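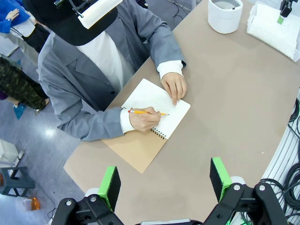

Gebreyes Suspends Arm Trials After Gripper Fault

Jun 16, 2024

Gebreyes has suspended trials of its tabletop robot arms at the Brarnar site following a fault in which a gripper failed to open on command. No injuries were reported.

The fault occurred on two arms during the same afternoon session. In each case the fingers stayed closed after the release signal was sent, and the operator used the emergency stop. A review of the control logs found that a software update supplied by Esico had changed the order in which release commands were handled. The arms had completed 2,191 cycles on the earlier version without a similar event.

"The stop function worked as designed, but a release command must be carried out every time," said Kelechi Nnaji, head of operational safety at Gebreyes. "Work will resume when we can show that it is."

The earlier software has been restored. Each arm must now complete 400 test cycles with no one seated at the table before it is returned to service. Staff have been told to report any delay in finger movement, however brief.

A full report will be issued in September. Trials of the Flelex conveyor line are not affected.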